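Tomine changeover log, readme

Hi! If you found this folder on the shared drive and wondered what all the files are, this is the note I should have written in February. It covers the changeover and stoppage log for the Tomine line, the one that labels and cartons the small jars. I put the log together and I still keep it up, so if something looks wrong it's probably my doing and you should tell me.

What's in it

There are 2150 rows in the main file, stoppages.csv. One row is one stop of the line, whoever pressed the button and whatever the reason. A stop counts from the moment the infeed conveyor halts until it moves again, and anything shorter than the controller's own debounce time never reaches us at all, so don't go looking for tiny hiccups in here.

A second file, changeovers.csv, has 346 rows. These are the planned format changes (jar diameter, label reel, carton size), and each one points back to its stop in the first file through the stop_id column. If you join the two and get more rows than you started with, you've joined on shift instead of stop_id. I've done it twice.

Then there's parts.csv, a short list of the change parts by format: starwheels, guide rails, the label peel plate and the pusher heads for the cartoner. 58 part numbers in all. The ones starting with W come from Wakamell and the ones starting with T are our own machined copies, which fit fine except for T-series guide rails on the tall jar, and yes, I know, they're on the list to be remade.

Columns you'll want

stop_id: a plain running number. Gaps are rows I took out as duplicates. I didn't renumber because people had already quoted the old numbers in emails.

start and end: local plant time, no time zone, and the clock change in the fall isn't corrected. If a stop seems to end before it began, check the date first.

station: infeed, labeler, inspection, cartoner or outfeed. The station is where the fault was signaled. A jar that tips at the labeler often doesn't get noticed until inspection, so inspection looks a lot worse than it deserves.

reason_code: two letters, see codes.txt. ZZ means the operator didn't pick one. There are plenty of ZZs from the first weeks, before we moved the screen to where you could reach it without taking off a glove.

format: the jar size running at the time. Blank during cleaning.

speed_set: jars per hour on the dial, not the real output. The usual setting is 2000. You'll see lower numbers when a new label reel is being run in, and anything above that is somebody being optimistic!

note: free text, typed by whoever was on shift. I've fixed spelling where it made a search fail and left the rest alone, including the swearing in short form.

How it was collected

The times come straight out of the line controller. The reason codes and notes are typed in at the panel by operators. Once a week I pull both, run merge.py, and look at whatever didn't match. Mwanaisha Mfinanga wrote the first version of that script and it was much tidier than mine is now, so please blame me for the nested ifs. She also came up with the rule that a changeover only ends with the first good carton, and that's the one rule here I'd fight for. Before that we stopped the clock when the guards closed, and every changeover looked wonderful on paper.
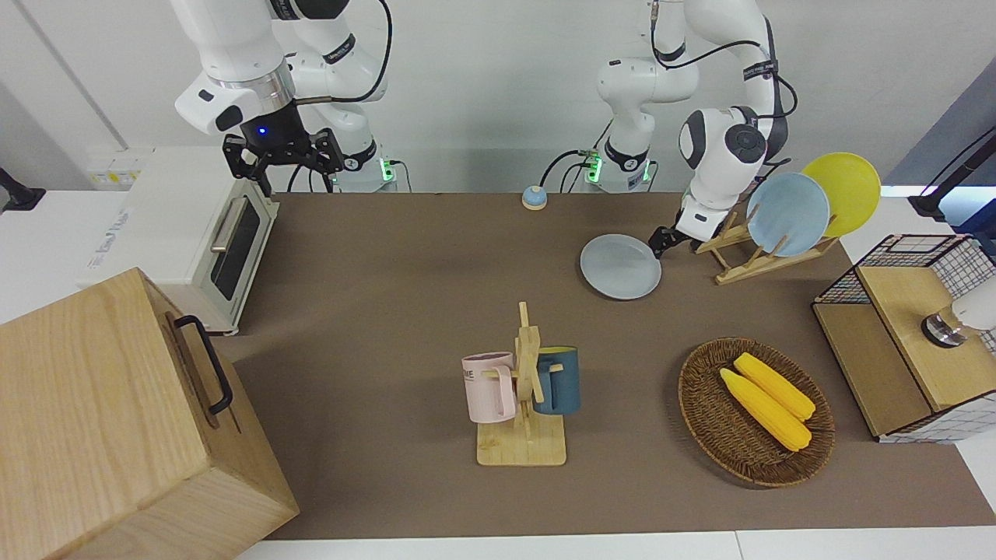
Two white arms with black grippers, one of them reaching toward a pale blue plate.

Running the scripts

You need Python 3 and pandas, nothing fancy. Put the raw exports in a folder called raw, next to the scripts, and run merge.py with no arguments. It writes fresh copies of stoppages.csv and changeovers.csv and a text file called leftovers.txt with everything it couldn't place. A few leftovers each week is normal. A whole page of them usually means the export was saved with semicolons, so open it in a text editor and have a look before you do anything clever.

summary.py makes the monthly table (minutes lost by station and by format). It skips ZZ rows unless you add --all. I went back and forth on that default and I'm still not sure I picked right. If you're comparing early months with later ones, use --all or you'll be flattering the early ones.

Please don't open the csv files in a spreadsheet and save them again. It eats the leading zeros in the label reel numbers, and then nothing matches.

Known problems

The labeler's eye mark sensor was swapped partway through. Rows before the swap have a lot of code LM (label missing) that were really just the old sensor not seeing a clear label on a clear jar. I haven't recoded them, since I'd only be guessing which were which. The sensor_old column is 1 for those rows, so filter on it if you care.

The cartoner has two glue codes, GL and GT, that were meant to be different (low glue and glue temperature) but got used as if they were the same thing. Treat them as one.

Stops caused by the palletizer downstream show up as outfeed stops. The palletizer belongs to the Weerakoon cell and has its own log, in its own format, kept by other people. I'd love to merge the two one day. If you have a spare week and a strong stomach, come find me!

Night shift is thinner than it should be. The line ran nights only when orders piled up, and the notes from those shifts are short. Averages by shift are shaky for that reason and I wouldn't put them on a slide.

What it's good for

I use it mostly to see which format changes eat the most time, and to argue for better change parts. It's also decent for spotting a station that's slowly getting worse, particularly the peel plate, where you can see the stops creep up and then drop off once it's been cleaned and reset. Some folks have asked for a league table of operators. There are no names in the files and I'm not adding any. The notes used to have initials and I've taken those out too.

It won't tell you much about other lines. The Merkmont line next door has a completely different infeed and no cartoner, so please don't carry our numbers over there.

Changes

13th August: new export from the controller, duplicates removed, GL/GT note added to codes.txt. Fixed summary.py so it no longer falls over on a month with no changeovers.

Before that: parts list checked against the actual shadow board. Two starwheels were hanging on the wrong hooks and one pusher head had the wrong number stamped on it, so its row now has both numbers with a slash between them.

Before that: first version, with a column called misc2 that I'm glad to be rid of.

Using it and asking about it

Anyone in the plant can use the files. If you're sending them outside, ask me first so I can strip the notes column. Corrections are very welcome, and the easiest way is to send me the stop_id and what it should say. Don't edit the main file yourself, please, because the next merge will just write over it. If you need a format that isn't in parts.csv yet, send me the drawing number and I'll add it with the next pull.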